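Mohandas Lobo
Six weeks with the Claltis picking arm in our small parts warehouse. Many people asked me for a review after my post in August, so I write it as a thread. I paid the normal price and I have no agreement with the seller.

Mohandas Lobo
First, what we are. We keep spare parts and small packaged goods for repair shops. Steel racks, plastic bins, 369 bin places in the zone where the arm works. Before, two people walked this zone all day. Our orders are small, usually one or two lines.

Mohandas Lobo
What you get in the Claltis package: the arm, the hand with fingers, the controller, the camera unit, and a software license for one year. The hand is optional. You can take the suction tool and it is a lot cheaper. I took the hand, and I will explain if I regret it.

Mohandas Lobo
Installation. The brochure says one day. For us it was three. The first day went completely to the floor, which has a small slope that I did not know about after 9 years in this building. The technician was patient. He shimmed the base and did the calibration again from zero.

Mohandas Lobo
Second and third day were for teaching the bins. You move the hand to each bin position, you confirm on the tablet, you go to the next. Boring work, but not difficult. If your racks are all the same pitch you can copy one column to the next. Ours are not all the same, so I could copy only a part.

Mohandas Lobo
One advice: clean your racks and tighten every bolt before the teaching. I did it after, and one shelf moved by a few millimeters. I had to teach that shelf two times. 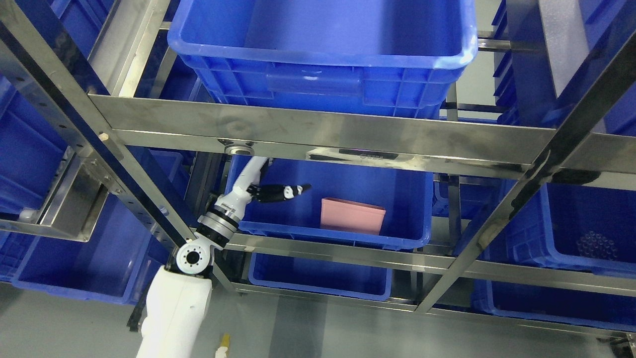
Mohandas Lobo
Now the speed. A person is faster, I say it clearly. With boxes the arm needs about 20 seconds from the order to the item in the tote. A good picker does it in less than half. But the arm starts at 5 in the morning and when we arrive the first orders are waiting on the table.

Mohandas Lobo
Accuracy. I made my own test, on a Wednesday when it was quiet. 100 picks, mixed items, I checked each one by hand. 91 good. In 6 cases it came back with nothing and asked for help on the tablet. In 3 cases it took two items together. It never took from a wrong bin.

Mohandas Lobo
The double picks are what worries me, and all of them were thin plastic bags. For rigid boxes I had no double pick in the test. So now the bags are in a zone for people only and I sleep better.

Mohandas Lobo
The hand with fingers. It is good for boxes of many sizes, also when they stand on the edge. It is bad for anything flat on the bottom of a bin. The fingers need some space at the side of the item. If the bin is full to the top, same problem. We changed our filling rule because of this and we lost some storage.

Mohandas Lobo
I also tried the Salian suction tool for one week, they lend it for free. Better for flat things, useless for the dusty ones. If all your goods are clean cartons, take suction and save the money. My goods are everything, so I stay with the fingers.

Mohandas Lobo
Software. The tablet app is clear but the translation is strange in places. There is a button "Forgive error", I think they mean "clear error". The connection to our stock program was made by Tillano, it cost extra and it was not in the first offer. Ask for this price in writing before you sign!

Mohandas Lobo
Support. I called four times. Three times somebody answered the same hour and knew the product. One time I waited two days for a mail that told me to restart the controller, which I had already written that I did.

Mohandas Lobo
Did somebody lose the job? No. One colleague went to returns, where we were always late, and the other one takes care of the arm and the bag zone. She has learned it better than me and she corrects my teaching points.

Mohandas Lobo
Would I buy it again? Yes for boxes in open bins, if you have patience for the first month. No if you have many bags, or if you need the speed in the afternoon peak. I looked at Lalon too, but they did not want to sell only one unit.

Mohandas Lobo
Questions are welcome, I answer in the evening. The exact price I cannot publish, it is in the contract.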